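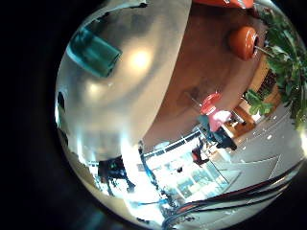 Mahuika is a residential furnishing and plant hire company. We supply ceramics, shelving, seating and living plants to show homes, small offices and reception rooms, and we look after what we supply for as long as it remains on the premises.

## Our history

The company was founded by Bronwyn Pomare and Ynyr Watkins, who had until then run separate businesses from the same yard: hers in potted plants, his in second-hand shelving. The two were combined under the present name, and the ceramics department was added the following December. In 2008 we took over the stock of Durker, a former supplier of glazed pots, and a number of its customers remain with us today.

## What we do

Each commission begins with a visit. A member of staff measures the room, notes where the daylight falls and agrees with the client which pieces are to be placed at floor level and which on shelves. Leafy plants are generally set beside open shelving, where they soften the edges of the unit without covering its contents. Warm colours — orange, red and brown in particular — are a regular part of our range, and clients may borrow glaze samples before making a choice.

Our catalogue contains 114 ceramic shapes and 76 varieties of plant. The minimum period of hire is 60 days. Plants that fail during that period are replaced without charge, provided that the watering card has been followed.

## Our people

Ruby-Lee Kingi is responsible for plants and for the training of visiting staff. Noémie Perrin manages the ceramics department, including repairs and the matching of older glazes. Tamsin Dunstan receives all new enquiries and arranges first visits.

## Visiting and returns

Clients are welcome to view stock by appointment. Hired items should be returned in the crates in which they were delivered; replacement crates may be requested from the office. Plants should not be crated and will be collected separately by our own driver.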